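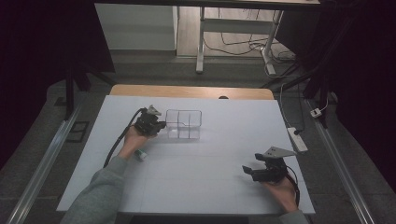
Figure 1. Sorting station with a clear divided container on a covered table.

Home Prev Next Syllabus Readings Labs Contact

Unit 4: Sorting Small Parts into Divided Containers

This unit covers the setup and upkeep of a small-parts station. Read it before the Saturday lab. The worksheet is due at the end of that session.

1. The work surface

Cover the table with one large sheet of white paper or board. Pale and clear parts are harder to see on white, so if your kit has many of those, put a darker sheet under the sorting area only. The sheet doesn't have to reach the far edge of the table. Tape the corners if it slides.

Keep the surface clear except for the container and the parts you are working on. Bags, drinks and phones go on the side bench.

2. The container

We use clear plastic boxes with internal partitions. The Wuvel box has fixed partitions. The Pandolik box has partitions that lift out, and these need to be pushed all the way down before you start or small parts will slide under them.

Clear walls are good for checking contents from the side, but the edges are easy to miss from above. Set the box toward the back of your working area and leave it there for the whole run. If you have to move it, stop sorting first.

3. Sorting order

Start with the largest parts. Take one part at a time, place it in its compartment, and return to the pile. Do not slide parts up the wall of the box. Caps and other round pieces should go in open side down so they don't roll.

Mixed parts that you can't identify go in the last compartment. Don't guess. They are checked against the Pascu parts list after the run. 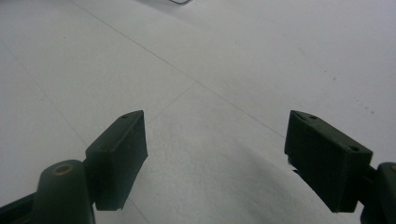

4. Floor check

Dropped parts count as missing until they are found. Check the floor at the end of each run, beginning under the table and working outward. Pale parts are easy to lose on light tile, so look from a low angle. Anything picked up from the floor goes in a separate bag and is wiped before it is put back.

5. Recording

The Grarnix practice set has 2,834 pieces in total, of which 1,221 are caps and small blocks. Each student gets a bag of 200. A run lasts 30 minutes. Write down the number sorted, the number in the wrong compartment, and the number missing. The three do not have to add up to 200 if you ran out of time; write the remainder on the line marked "unsorted."

For next time: read the section on labeling and bring your worksheet from Unit 3.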